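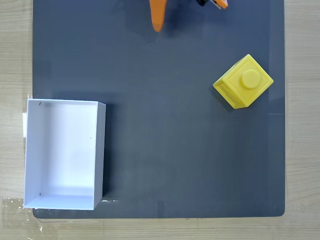
Setting Up a Mat and Parts Box for Small Repairs

Small repair jobs lose time in two places: looking for parts that rolled away, and cleaning up a table that should have been covered. A flat mat and a shallow open box deal with both. The notes below apply to a wooden table used for bench work a few hours a week. They have been revised twice, most recently on 17 January 2024.

Choosing the mat

A plain mat in a mid to dark gray is easier to work on than a patterned one. Brass screws, steel washers and white plastic clips all show against it. Black screws do not show well, and for those a sheet of printer paper laid over one corner of the mat is enough.

A matte finish is preferred. Even a matte mat will show lighter patches under a ceiling light, and a polished one will throw enough glare to hide a small spring. If glare is a problem, move the lamp to the side opposite your working hand and lower it.

Size the mat to the table and leave a narrow strip of wood uncovered along the edges you work from. The strip gives you somewhere to put a pencil or a tape measure that should stay out of the work. My mat is 900 mm wide and 700 mm deep. Mats with rounded corners lift less than mats with square ones.

Holding the mat in place

Most mats stay put under their own weight. If yours creeps, use clear tape at the corners, half on the mat and half on the table. Three points on this:

Wipe the wood with a dry cloth first. Tape laid over dust lets go within a day.

Fold the last quarter inch of the tape under itself to make a tab. Without the tab you will pick at the edge with a fingernail and eventually with a blade, which marks the wood.

Replace tape when it wrinkles. Wrinkled tape collects grit, and grit under a mat scratches the table every time the mat shifts.

Do not leave tape on an oiled or waxed surface through the summer. I left four pieces on a Bonier table through July and spent an evening removing the residue with mineral spirits. The finish dulled in one spot and had to be waxed again. Test any solvent on the underside of the table before using it on top.

The parts box

An open white cardboard box with low walls works well as a parts tray. The lid or base of a gift box will do. White is useful for the reverse of the reason given for the mat: dark screws, carbon brushes and rubber feet are easy to find against it. Between the gray mat and the white box, almost any part is visible on one or the other.

Put the box at the lower left of the mat if you are right-handed and at the lower right if you are left-handed. The driver stays in the working hand and the other hand drops the screw. Set the long side of the box running away from you. It takes up less of the front edge that way, and it can sit partly over the side of the mat without getting in the way, provided the rest of it is on the table.

Start every job with the box empty. Parts from an earlier repair look exactly like parts from this one once they are mixed, and the usual result is two screws left over and no way to tell whether they matter.

Check the box for holes before use. Cardboard that has been stapled or punched often has small openings near the corners. An M2 screw will go through a hole that looks too small for it. Cover the openings on the outside with paper tape. Tape on the inside leaves a sticky edge that catches small parts.

Fixing the box so it does not slide

A light box moves when you reach into it. Either of the following will hold it:

1. Put a strip of double-sided tape under each short side. Press down on the floor of the box, near the walls.

2. Put a weight in the corner farthest from you. A large nut or a steel block is suitable. Do not use a magnet if there are bearings or watch parts on the table.

Gladys Athumani, who taught the evening repair class at Ollside, preferred the weight, and had her students lift the box clear before turning the mat. I use tape for long jobs and nothing at all for short ones.

Sorting inside the box

For up to a dozen parts, lay them out in order of removal, starting at the far left corner and working toward you. For more than that, divide the floor of the box with strips of folded card. Write the step number on the card in pencil.

Do not write on the floor of the box. The marks remain, and they will be wrong for the next job.

Cleaning

Mat: warm water and a drop of dish soap on a soft cloth, then dry flat. Light scuffs usually come off with a white vinyl eraser. If a mark stays after the eraser, it is a scratch and can be ignored unless you can feel it.

Box: tip it out over a sheet of paper and brush the corners with a dry paintbrush. Do not wet it. Replace it when the walls start to lean outward.

Table: lift the mat once a month and wipe underneath. Let the wood air for an hour before putting the mat back.

Storage

Store the mat flat or rolled with the working side out. Rolled with the working side in, the edges curl upward when it is laid down again. The box can be kept upside down on the shelf to keep dust out of it.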